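**What Is a Plugin?**
By Florin Rusu

Websites are built out of instructions. A small online shop might need thousands of them: show the socks, add up the prices, send the email that says thank you for buying the socks. Typing all that from scratch would take ages, and the person typing would get very tired of socks.

So most shop owners start with a ready-made website program. It knows how to show pages and pictures. It doesn't know everything, though. For the extra jobs, you add a plugin.

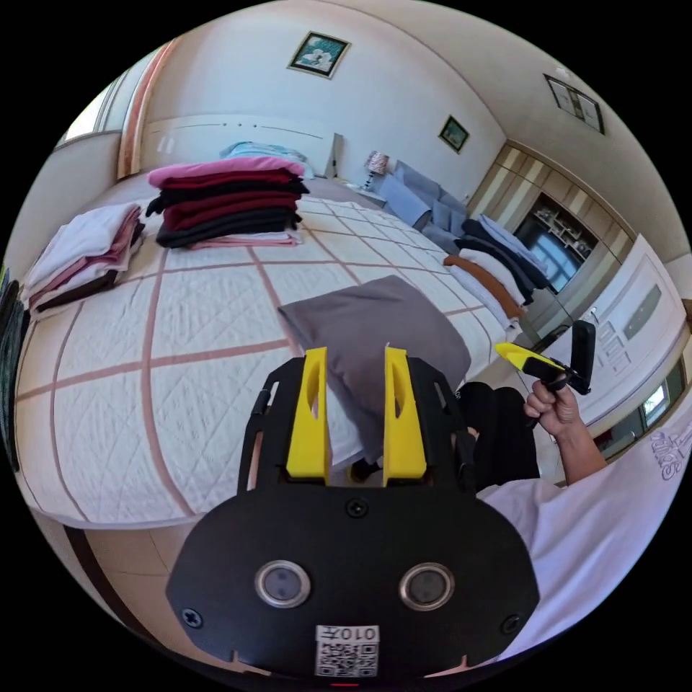
*Two yellow fingers, side by side.*

A plugin is a small bundle of code that joins on to a bigger program and gives it a new skill. Think of a bicycle. It goes along perfectly well without a bell. If you add a bell, it's the same bicycle, but now it can annoy your sister from farther away.

Say a shop called Herno sells 1,110 different things, and you only want to see the green ones. The main program shrugs. Then the owner adds a plugin called Filtia, which puts a row of colored buttons on the page. Click green, and everything that isn't green goes away. 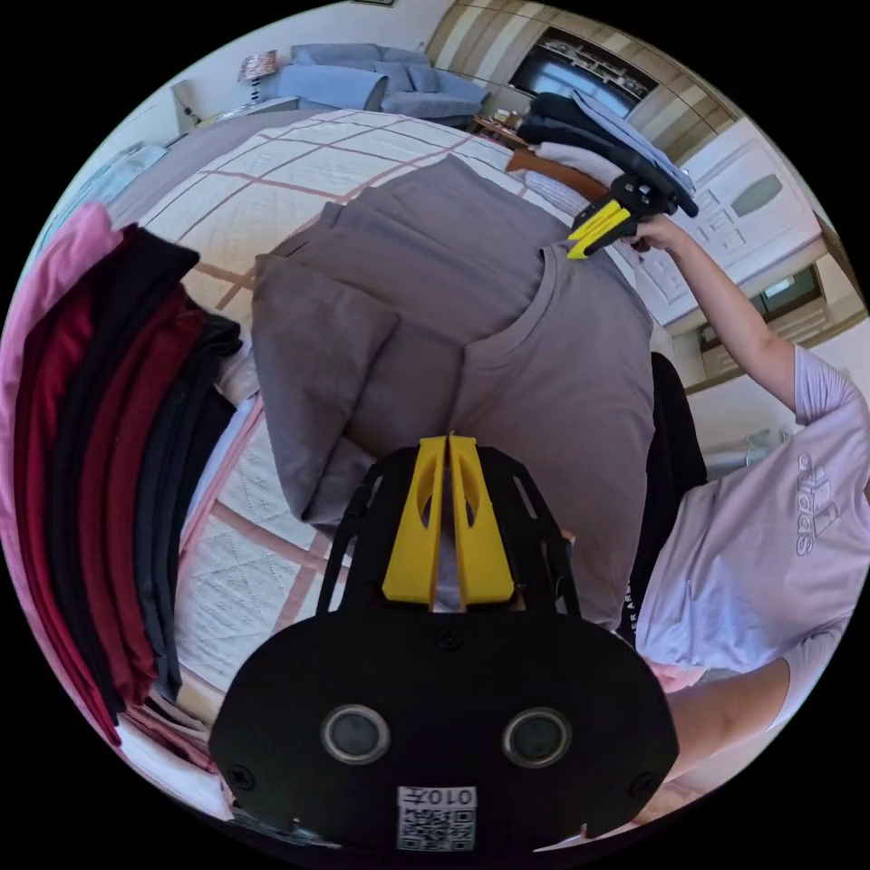 *A gray-mauve T-shirt, partly folded.*

## How does it join on?

The big program has places in it called **hooks**. A hook is a spot where the program stops for a tiny moment and asks, "Does anyone want to do something here?" Usually no one does, and it carries on. If a plugin has signed up for that hook, it gets its turn.

Filtia signs up for the hook that comes just before the shop page is shown. It looks at the list, takes out whatever isn't green, and hands the list back – a bit like a cousin with a box of chocolates.
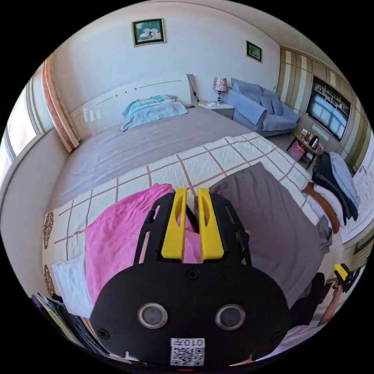
## Can you have too many?

Oh yes. Each plugin wants its turn, and turns take time. Seven good ones may be fine. Add another 30 and your page may load so slowly that visitors wander off to make a sandwich.

Plugins can also argue. If Filtia wants the green things first and another plugin, Tronavis, wants the cheapest things first, the page could end up in a muddle. Grown-ups call this a **conflict**. They say it calmly at first. 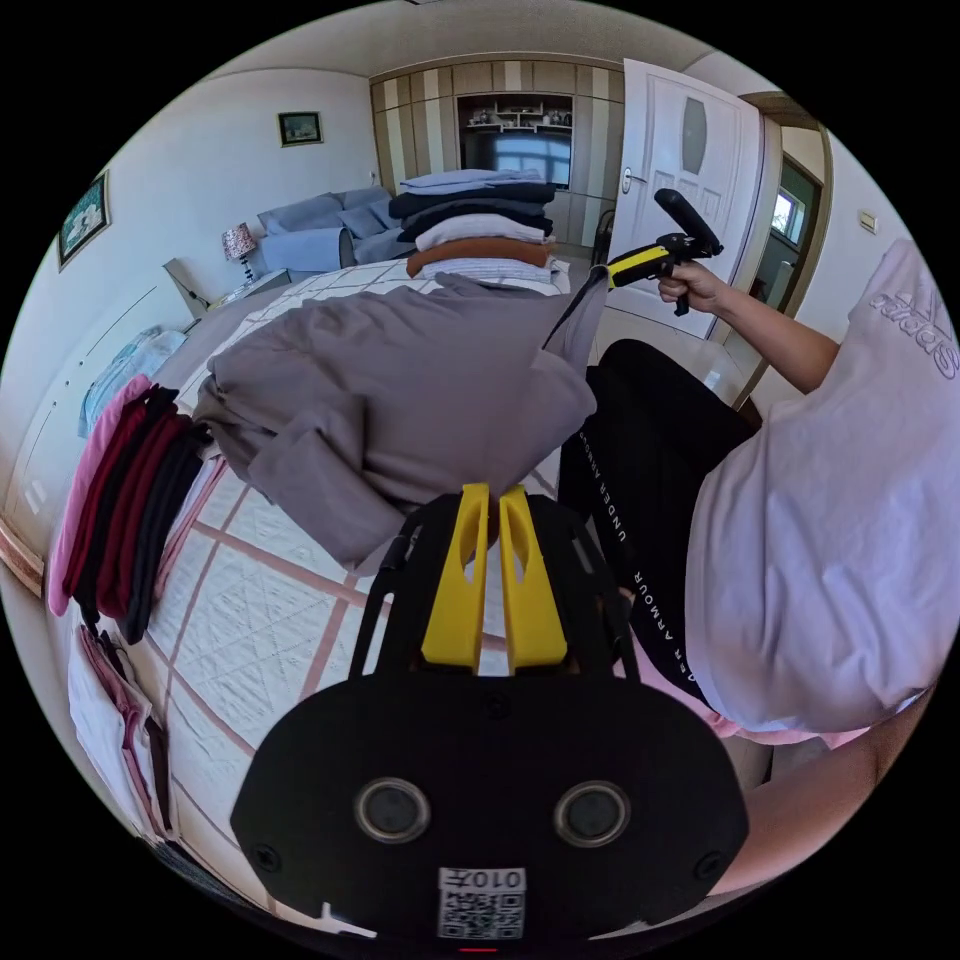 **WORDS TO KNOW**

**Code:** instructions written for a computer, which will follow them exactly, even the silly ones.

**Hook:** a place where a plugin can take its turn.

**Update:** a newer version of a plugin. It often fixes mistakes, and now and then brings a few fresh ones.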